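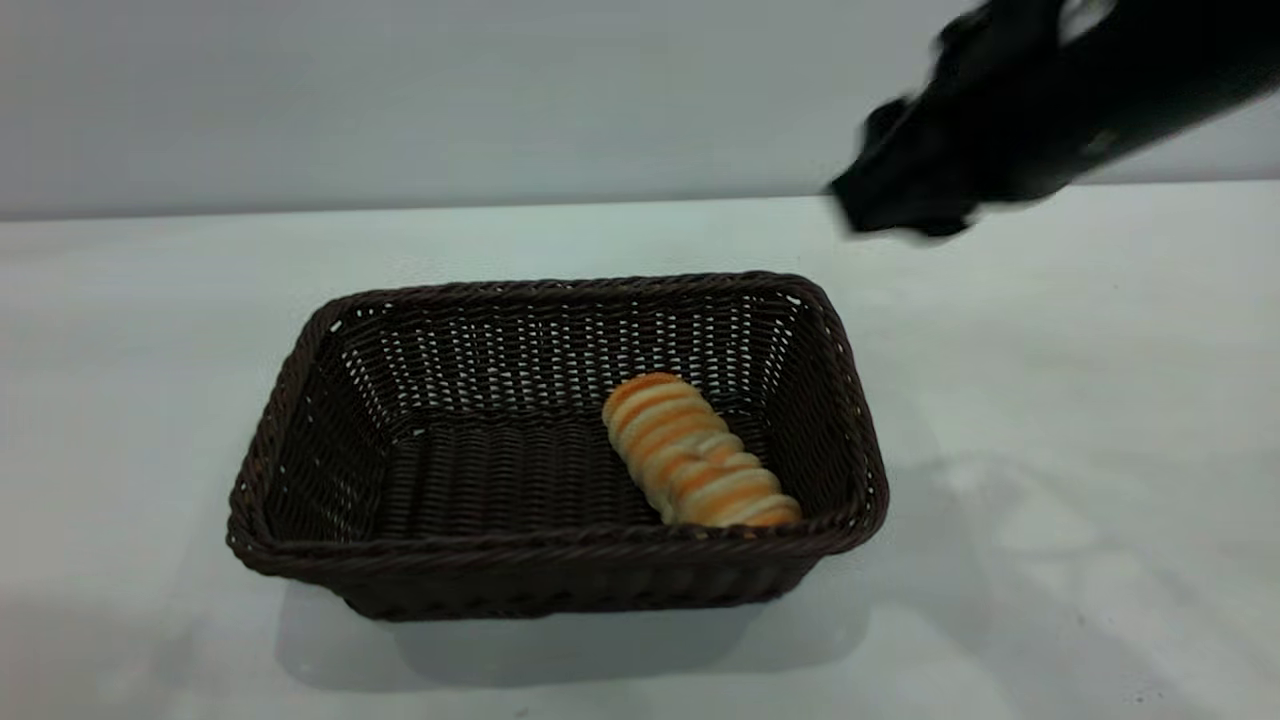
Quick one tonight as I've got to pack the kit up before the courier comes. So. The Zivier hire kit, six days with it, would I hire it again. Mostly yes. Some moaning first.

For anyone who missed the last post – Petridis over in Flerport do these as a try-before-you-buy thing. Arm, gripper, two cameras (one on a stand, one on the wrist), a laptop with the software already on it. You pay a £300 deposit and the hire on top, and if you go on to buy they knock the hire off. Box came to Emutdale on a Sunday, which I wasn't expecting, still in my slippers.

Setting up. Bolting it down was fine. Power, fine. Getting the laptop to see both cameras, not fine. One would come up and the other would vanish, swap the leads, same again the other way round. Printed guide says nothing. Rang Petridis on the Monday and got Brittany Carrier, who knew what it was before I'd finished the sentence. Both cameras want their own port, don't use the little hub they put in the box. Why is the hub in the box then. Anyway, 20 minutes on the phone and sorted, and she stayed on while I ran the homing routine. Very good support, can't fault it.

Then the actual job. I wanted something soft going in and out of something awkward, because every demo going is hard little cubes and I don't pack hard little cubes. So one twisty striped roll, one woven basket. Roll into basket, roll out of basket, onto the table, back again.

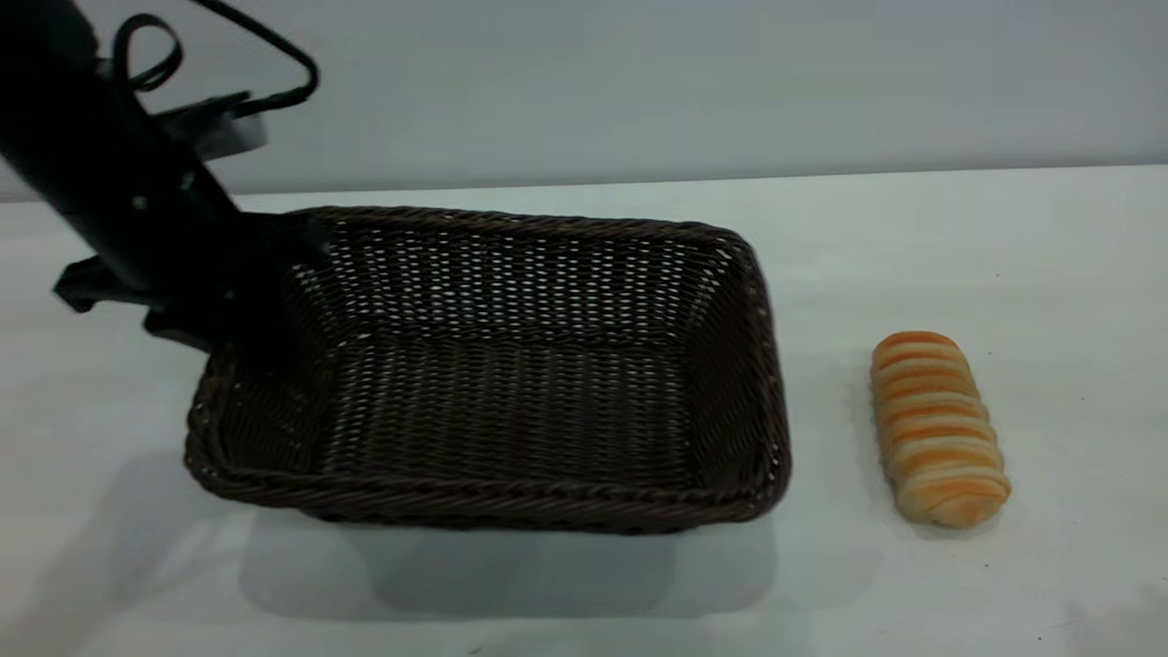
You teach it by hand, by the way. Hold the button, drag the arm where you want it, let go, it saves the point. Lovely bit of the kit. Feels heavy for the first hour and then you stop noticing. What I didn't get on with was editing the points afterwards, they're all just called point 1, point 2 and so on, and if you rename one it goes to the bottom of the list. Every time. I ended up with a bit of paper next to the laptop like it was 1994.

Cable is my other grumble. It comes off the arm in big loops and I was forever planning moves round it. Clips would do. Petridis sell clips. Of course they do.

Speed – plenty, more than I wanted. Default is set far too brisk for a kitchen-sized table and I turned it right down before doing anything near the basket. I'd tell anybody else to do the same, it's under Motion and then Limits, not under Settings where you'd look.

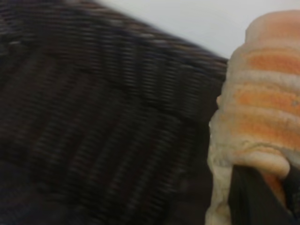

Grip force is the thing I'd been itching to try, and it's a slider from 1 to 10 with no units at all. One to ten what? Started in the middle, which is too much for anything squashy. Look at what the finger's doing to the bottom of the roll there, the pale stuff has come right up and curled over the top of it. Not what you want if there's a customer on the other end. Lower down the slider it's gentler but then you have to be much fussier about where the fingers land, and a lumpy shape like this doesn't help you. I definately wanted something between 2 and 3 and it won't give you halves. Asked about this, was told it's "on the list".

Basket edge was the other headache. Even low sides mean the gripper has to come in steep, and the body of it is chunkier than it looks in the brochure. Add a point straight above, come down, go back up to the same point, then travel. I got lazy and skipped the going-back-up bit more than once. Don't.

Wrist camera then. Handy for lining up, and I left it recording most of the time. It does struggle when the arm's moving, everything smears, so I got into teh habit of putting a short pause in before each grab. Colours are decent. Dark things come out very dark. And you do get an awful lot of footage of not much while it's travelling. 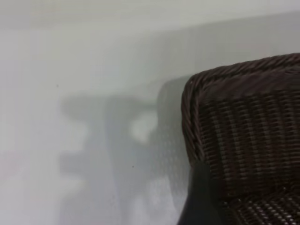

Wrist camera view: woven rim on the right, pale wall and a big shadow over the rest.

Lighting matters more than the guide lets on too. I had it bright from above and still got shadows all over the white, would try a second lamp off to the side next time.

So who's it for. If you've got one fiddly job and want to know whether an arm could do it before spending proper money, hire it. If you want to plug it in and walk off, no. I'm leaning towards the purchase, want to hear about the halves on that slider first. Might ask for the softer finger pads as well, they're listed as an extra, no idea of the price yet.

Right, box. Where did I put the foam corners.

Contact me | © all words and photos mine, please ask first | Back to top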